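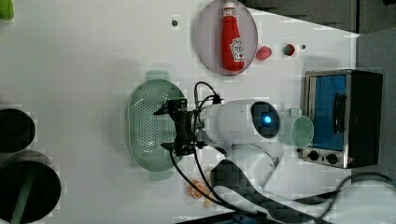

Rasha Masriからの返信では、前髪の生え際でハートの粒がちらつくのは追跡の問題で、テクスチャを差し替えても直らないだろうとのこと。先週の自分の見立てとは逆なので、先に切り分けをやった。

3月 土曜 作業記録
件名:Drondura向け誕生日フィルター(Instagram用)、ちらつきと容量

条件
・端末は手元の旧機種。前面カメラ、室内灯のみ。
・粒子なし/粒子あり/粒子ありで追跡固定、の3通り。
・録画は各360フレーム。目視でちらつきのあるフレームを数えた。

結果
粒子なし:0
粒子あり:87
粒子あり・追跡固定:0

追跡を固定すると消えるので、Rashaの指摘どおり。額のアンカーが眉の動きに引っ張られ、髪との境界判定が毎フレーム入れ替わっている。笑った瞬間に集中する。誕生日用なので笑わない前提は置けない。

対処案
アンカーを額から鼻梁に移し、上方向にオフセットをかける。鼻梁は表情の影響が小さい。副作用として、うつむいたときに王冠が前へ滑る。許容範囲かどうかはDronduraの担当に動画を見てもらってから決める。
平滑化フィルターを強める案も試したが、首を振ると王冠が遅れてついてくる。酔う。不採用。

容量
現状2,547KB。内訳はほとんど紙吹雪のテクスチャ。王冠のメッシュは小さい。紙吹雪は色違いを別ファイルで持っているので、白一枚にしてシェーダー側で着色すれば減る。金色だけは反射のハイライトが焼き込んであり、単純な着色では安っぽくなる。金のみ別ファイルで残す。
音は入れない。Semaanの曲を使いたいという要望が先方から来ているが、権利の確認が終わっていない。Nomcombeのときは公開後に音だけ抜くことになり、粒子のタイミングを全部やり直した。今回は無音を前提に組み、音が後から付いても壊れないよう、発生の契機は口の開閉だけにしておく。

文字
「HAPPY BIRTHDAY」の下に名前が入る。先方指定の書体は細く、圧縮後に横線が消える。Hacer Çetinkayaに太さを一段上げた版を頼んだ。
ついでに気づいたこと。彼女の名前で表示テストをしたら、Çのセディーユが下の飾り罫に重なった。行間を広げて解消。iの点が落ちる件は書体側に字形がないためで、代替書体に逃がす設定を追加済み。本番の名前には関係しないが、Fuvadenの案件でも同じひな形を使うので直しておく。
前面カメラで自分の画面だけ文字が鏡像になる現象は、プレビューの反転が二重にかかっていた。片方を切った。保存した動画の文字は正しい向き。

追記(17時過ぎ)
鼻梁アンカー版を同条件で録画。ちらつき3フレーム。いずれも手で前髪を払ったところで、手が額を隠している。遮蔽時は粒子の発生を止める処理を入れれば消えるはずだが、未確認。
Rashaに動画を送付。返事は「王冠の滑りより、うつむいたとき影が残るほうが気になる」。見直すと確かに影だけ額に残っていた。影の親ノードが旧アンカーのままになっていたのが原因。付け替えた。再録画はまだ。

残り
・遮蔽時の発生停止
・影の再確認
・紙吹雪の着色化、金の別ファイル化
・Hacerの太字版を受け取り次第差し替え
・暗い部屋での確認。ケーキのろうそくだけで撮られる可能性が高いのに、室内灯でしか見ていない
・申請用のアイコンと紹介動画。動画は影を直した版で撮り直す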